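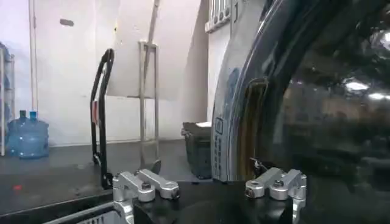

DROLLHAM, February

Search this site
Enter keywords
Go

The service rooms at the Đinh Building in Drollham are small, white-walled and seldom visited by anyone other than the staff who look after them. For the past 18 months they have also been the working area of a robot arm supplied by Vustetti and operated under a program known internally as Fatia. The supervisor responsible for the rooms agreed to discuss the program with this office, together with one of the attendants who works alongside the arm. Both spoke on the condition that they be identified by position only.

The supervisor began with the division of labor. The arm is assigned to appliance checks, a task that involves approaching a machine, pressing the keys on its control strip in a set order and recording the response. Attendants retain the lifting, the cleaning and all movement of stock. The five-gallon water jugs, the crates and the hand truck remain in human hands.

"We were asked at the outset whether the arm would carry water," the supervisor said. "The answer was no, and it is still no. The checks were the part of the job that people found hardest to do well at the end of a shift. You are standing in front of a row of small square buttons, you have done the same sequence all week, and your mind goes elsewhere. We had gaps in the log that we could not explain."

The department logged 709 completed checks under Fatia in the last reporting period. The supervisor described the figure as satisfactory but cautioned against reading too much into it. Checks that the arm abandons are passed to an attendant and are recorded separately, and the procedure for doing so was revised twice during the first winter.

Dark, glossy surfaces have been the most persistent difficulty. The arm relies on a small camera mounted near its gripper, and a polished black front reflects the room and the ceiling lights back at it. "In the early weeks it would stop short of the buttons and wait," the attendant recalled. "We had been told to leave it alone for a full minute before stepping in. That is a long time to stand there when you could press the key yourself." Vustetti later adjusted the approach angle. The attendant reported that stoppages are less frequent now, although one still occurs on most Friday evenings, when the lighting in the corridor is changed for the weekend.

Asked how the work itself has changed, the attendant spoke first about the floor. Before the program, items were set down wherever there was space. The arm's base requires a clear path to each appliance, and jugs are now kept against the wall as a matter of written procedure. "I thought it was fussy," the attendant said. "I still think some of it is fussy. But I used to walk around things all day, and I do that less."

Other changes have been received less favorably. The six attendants on the team were previously free to carry out checks in any order, and several used them as a pause between heavier tasks. With the checks removed, the remaining duties are more physical. The attendant raised this matter at a staff meeting in the first year and considers it only partly settled.

"They took away the boring part, and the boring part was where I sat down," the attendant said. "Now there is more pushing and lifting in a row. We asked for a proper break to be put back in, and we got one, but it took until the second schedule."

The supervisor accepted the criticism. The original plan measured the time saved on checks and assigned that time to other duties without considering how demanding those duties were. The present schedule provides a seated break after each delivery round. Attendants also receive instruction in reading the arm's fault messages and in stopping it safely, and that instruction is counted as paid working time.

No positions were removed when the program began. The supervisor declined to give an assurance for later years, stating that staffing is decided with the annual budget and that it would be improper to speak for it. The attendant had hoped for a firmer answer. "I would like it in writing," the attendant said. "I have said so to management as well."

Both were asked what they would tell another department considering a similar arrangement. The supervisor advised that attendants be present when the rooms are first measured. The layout drawings for the Đinh Building were prepared from an older plan, and the tall steel stand in one room did not appear on them at all.

The attendant's advice concerned the minute of waiting, which has since been shortened to 20 seconds at the team's request. "Ask the people who will be standing there," the attendant said. "We could have told them on the first day."

The Fatia program will be reviewed with the next staffing schedule. Attendants have been invited to submit comments through their shift lead.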